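Saskia Merrick
6/9/25

OK so the tea drawer. I opened it looking for one (1) chamomile bag and the whole thing came off its runner and dumped itself on my foot. So that's my evening now, apparently. Thread!
3 comments 12 likes

First, I had no idea how many kinds of tea live in this apartment. I buy one box of black tea and drink that one box. Everything else arrived by way of other people. Tassanee brings sachets back every time she visits her aunt, Danai leaves half a box behind whenever he cat-sits, and my office did a snack swap last July that I'm still working through.

Method, if you can call it that: everything out on the counter, boxes flattened, drawer vacuumed (so many crumbs, why are there crumbs, I keep TEA in there). Then piles. Stuff I drink, stuff I'd give a guest, stuff I can't identify.
1 share

The third pile is the fun one! Loose sachets that lost their box ages ago. Some I can figure out from the smell. One smelled like a candle and I'm pretty sure it's fine but it went in the trash anyway.

And then there's the fruit tea ones. I completely forgot I had these and I'm so happy about it. Red packet, big bowl of berries on the front, a bit of English under the Chinese.
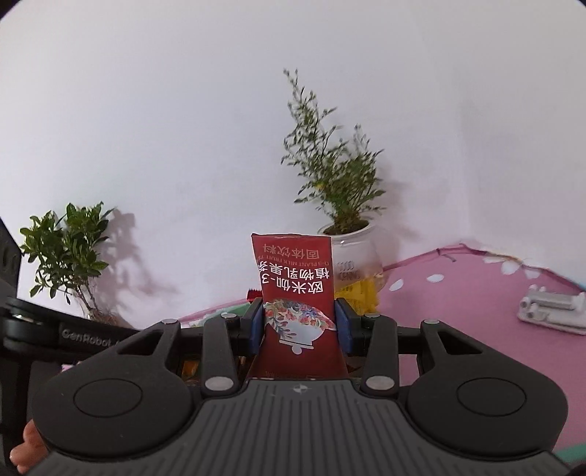
O-3 PLANT MILK FRUIT TEA, next to my little glass-jar plant
7 comments 91 likes

I can't read Chinese, so I sent it to Napaporn's roommate, who says the big characters are omega-3, plant milk fruit tea, and then "solid beverage," meaning a powder you stir into water. Solid beverage!! I want to call everything that now. Soup mix. Cocoa. Solid beverage.

Plant milk AND fruit though? In one cup? I keep going back and forth on whether that's a smoothie or a very pink latte. If you've had it please tell me hot or cold, I don't want to waste one finding out.
9 comments 1 share

Replying to the person asking about the plant: yes, it lives in a clear glass container so you can see the roots, and no, I don't know what it's called. Kekeli gave it to me as "a shrub." It has glossy leaves and it hasn't died, so we get along.

Back to the drawer. The runner is bent so I've ordered a new one from Harance (12 dollars for a strip of metal, ok) and until it gets here all the tea is in a shoebox on top of the fridge. Black tea at the front, guest tea in the middle, mystery sachets standing up along the side where I'll see them.

If you live near me and like licorice root, please come get it. I have two unopened boxes and I can't stand the stuff. Will trade for lemons.
2 shares 4 comments

Oh, and I never did find the chamomile.
16 likes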